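Undelach recycling centre to close for resurfacing work

2019-09-03

The household recycling centre at Undelach will shut for 2 weeks while the yard is resurfaced and the entrance ramp is rebuilt. 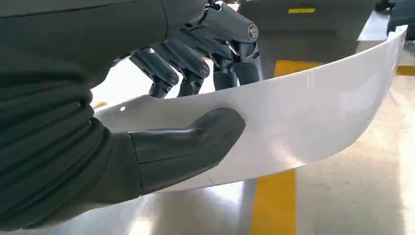 Residents are being asked to use the site at Imden, 4 miles away, until the work is finished. Imden will open an hour earlier than usual and will take everything that Undelach normally accepts, apart from plasterboard and gas bottles.

The yard was last resurfaced when the centre opened, and drivers have complained for several years about potholes near the garden waste bays. Water also collects at the foot of the ramp after heavy rain, and the lower part of the site was closed twice in April when it became too deep for cars to get through.

Drusance, the contractor that runs both centres, said the old surface would be taken up in sections and the drains underneath cleared and relaid before new tarmac goes down. The ramp will be made less steep and given a handrail on the side nearest the skips.

A spokesman for the firm said: "We know people rely on this site and we have tried to keep the closure short. It would have been possible to do the work in stages with the gates open, but there isn't enough room in the yard for cars and heavy plant to move about safely."

Anyone with a booking for the closure period will be sent a new slot at Imden. Bookings for vans and trailers will be limited there, and drivers may be turned away if they arrive without one. Permits issued for Undelach will be valid at both sites.

Kerbside collections are not affected. Bulky items can still be picked up from home, but the waiting list is longer than normal and the charge of £99 for a full load remains the same.

The reuse shop beside the gates will also be closed - it shares its only entrance with the yard. Donations of furniture and small household goods can be left at Imden during opening hours, but they will not be put on sale until the shop opens again.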